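Tea interval (cricket)
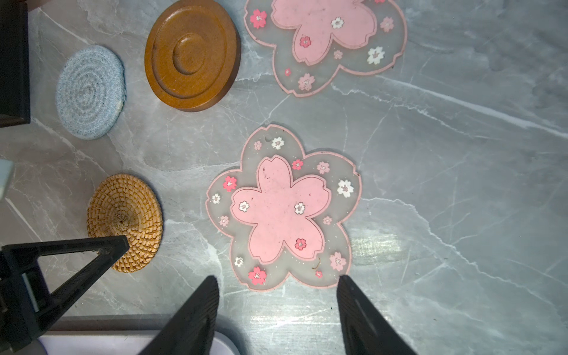

The tea interval, in everyday speech simply "tea", is the second of the two main breaks in a day of cricket played over long hours. It comes in the afternoon, after the lunch interval, and it divides the second and third sessions of play. The name is taken from the drink, which players, umpires and scorers have taken at this hour since the nineteenth century. At club level the break is also a social occasion, and the table may be laid with cups, plates and coasters, sometimes decorative ones such as a flower-shaped coaster with pink blossoms. In the professional game the interval is shorter in spirit, and most players use it for rest, for a change of clothes or for a talk with the coach.

Timing and length

In a Test match the tea interval normally lasts 20 minutes, against 40 minutes for lunch. The hour is fixed before the match and depends on the time at which play begins. When rain or bad light has stopped play in the afternoon, the interval can be taken early, so that no more playing time is lost than necessary.

The Laws also give some room at the end of a session. If nine wickets are down when the agreed time for tea arrives, play can continue for up to 30 minutes, unless the innings is finished before that. The purpose is to avoid a situation where both teams leave the field for tea, return for a few balls and then leave again for the change of innings. If an innings ends shortly before the agreed time, tea is usually taken at once and the break between innings is included in it.

One-day matches do not have a tea interval in the strict sense. There is one long break between the innings, and in an afternoon match of a club league it is often called tea because the meal is served then. Matches of twenty overs have a short break only.

In club cricket

In many amateur leagues the home club has by tradition provided the tea for both teams. The usual food is sandwiches, cake and sometimes a warm dish in cold weather, with tea from a large urn. The visiting side, the umpires and the scorers eat together with the home players. In some leagues the visitors pay a small sum towards the cost, while in others each club carries the cost of its own home matches.

The custom has become weaker in recent years. Preparing food for two teams takes many hours, and several leagues have changed their rules so that each player brings his or her own meal. Other leagues leave the choice to the clubs. In the Sekitz Valley League, which has 32 member clubs, the matter was decided by a vote in February before the start of the season. The clubs voted to keep the shared tea in the first division and to make it voluntary in the lower ones. The Mugo club, which plays in the second division, has continued with it and asks two of its players in turn to prepare the table.

Influence on play

The interval has an effect on tactics. A captain may bring back a fast bowler for a short spell before tea, knowing that the bowler will have time to rest afterwards. Batters tend to take fewer risks in the last overs of the session, as a new batter would have to begin the innings twice, once before the break and once after it. Declarations are often made at tea, which gives the fielding side less warning and lets the declaring captain use the interval to plan the field.

The cricket writer Ditte Zoëga studied this question in the scorebooks of the Drollov club. She looked at 138 two-innings matches and noted the wickets which fell in the first 15 minutes after tea. According to her, a settled pair of batters was separated in this period more often than in the middle of the session. She explains it by the loss of concentration, but she also points out that the scorebooks do not always give the exact time of a wicket, and that her result should be read with care.

Day and night matches

In first-class matches played partly under floodlights the order of the intervals can be different. Play starts in the early afternoon, and the first break may be the shorter one, called tea, while the longer one is taken in the evening and called dinner. This order is not the same in all countries, and the conditions of each series state which one is used.

See also

Drinks break
Lunch interval
Declaration and forfeiture
Stumps (close of play)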